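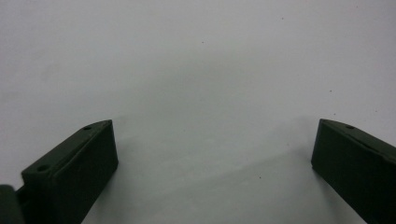

**Fórum Cívico de Joltau › Eleições e Participação › Voto antecipado: localização da segunda mesa**

**secretaria_forum**

Abre-se o presente tópico para recolha de contributos sobre a localização da segunda mesa de voto antecipado no concelho de Joltau. Como é do conhecimento geral, no último ato eleitoral funcionou uma única mesa, instalada nos Paços do Concelho. A assembleia municipal admite a abertura de uma segunda, em Cutasari ou em Sezer, e receberá pareceres até ao final de março.

Solicita-se aos participantes que indiquem a freguesia em que se encontram recenseados e que se abstenham de considerações sobre candidaturas ou partidos.

**eleitor_cutasari**

Recenseado em Cutasari. Manifesto-me a favor da instalação da mesa nesta freguesia, no edifício da antiga escola primária. O edifício dispõe de acesso em rampa e de duas salas ao nível da rua. Na última eleição, 700 eleitores de Cutasari inscreveram-se para o voto antecipado, e uma parte considerável deslocou-se à sede do concelho sem transporte público ao domingo.

**mvale_sezer**

Recenseada em Sezer. Com o devido respeito pelo contributo anterior, discordo. O número de inscritos não pode ser o único critério. Sezer teve apenas 212 inscrições, mas dista 20 quilómetros da sede, ao passo que Cutasari fica praticamente contígua à vila. Muitos eleitores de Sezer nem chegaram a inscrever-se por saberem que não poderiam deslocar-se.

**eleitor_cutasari**

Essa última afirmação carece de fundamento documental. Não existe registo de quem deixou de se inscrever.

**mvale_sezer**

Existe a ata da assembleia de freguesia, na qual vários fregueses prestaram declarações nesse sentido. Encontra-se afixada e pode ser consultada por qualquer cidadão.

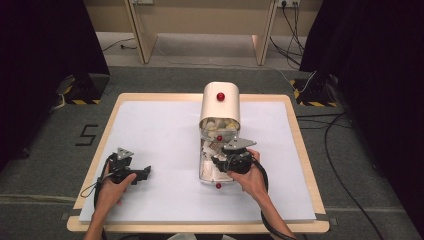
Acrescento que a junta de Sezer já declarou, por escrito, a sua disponibilidade para ceder o salão durante todo o fim de semana, sem encargos para o município. Desconheço se Cutasari apresentou declaração equivalente.

**membro_de_mesa**

Intervenho na qualidade de antigo escrutinador. A discussão tem incidido sobre o local, quando a dificuldade principal reside na constituição da mesa. No último ato eleitoral, dois dos membros designados pediram escusa na véspera e a abertura, prevista para as 8h00, sofreu atraso. Antes de se decidir entre as duas freguesias, conviria apurar qual delas consegue assegurar membros efetivos e suplentes.

**notska_norte**

Recenseado em Notska. Permito-me lembrar que o concelho tem 4000 eleitores e que a minha freguesia não consta sequer das hipóteses em apreciação. Proponho, em alternativa, um serviço de transporte gratuito para a mesa existente, com passagem pelas três freguesias.

**mvale_sezer**

O transporte seria útil, mas obriga o eleitor a dispor de uma manhã inteira. Não o considero equivalente a uma mesa de proximidade.

**eleitor_cutasari**

Neste ponto acompanho a posição de mvale_sezer. Mantenho, porém, a preferência por Cutasari.

**secretaria_forum**

Registam-se os contributos. Quanto à questão suscitada por membro_de_mesa, foi pedida informação às juntas de Cutasari e de Sezer, que será publicada neste tópico logo que recebida. A proposta de notska_norte será remetida em separado, uma vez que a matéria de transportes segue tramitação própria.

**notska_norte**

Agradeço. Solicito apenas que a remessa mencione o horário pretendido, com partida de Notska às 9h30 e regresso depois do meio-dia.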